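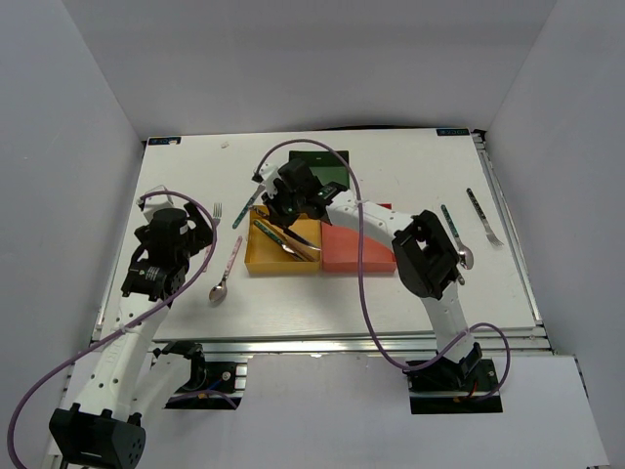

Dale Grewal wrote in to say that one box for the whole cutlery drawer is never enough, and that we ought to split things up before they go anywhere near a shelf. We have taken the advice. For the Toft flat we are using open boxes and giving each of them one job.

Cutlery sorting, Toft flat
Gallery page, 2025-05-01

Three open boxes, one red, one yellow and one green, with the cutlery out on both sides of them. White tabletop.

The plan is simple. Forks and knives for everyday use go in one box, spoons in another, and the third takes whatever gets used at Christmas and when Wenceslao Meléndez comes to stay. Anything bent goes to the scrap metal bin at Lesora.

Notes for anyone doing the same at home:

Get everything out of the drawer before you start. Wipe the drawer while it is empty.

Boxes without lids are easier to live with. We had lidded ones from Pusau in the last kitchen and the lids ended up under the sink.

Measure the drawer first. Ours is 600 mm wide on the outside, but the runners take up 56 mm of that, and we bought the wrong tray because of it.

If you mix two sets, keep the older one together. The Virell set was bought in June and the handles are a little longer than the old ones, so they don't stack well in the same box.

Next page: the pan cupboard and the shelf over the cooker.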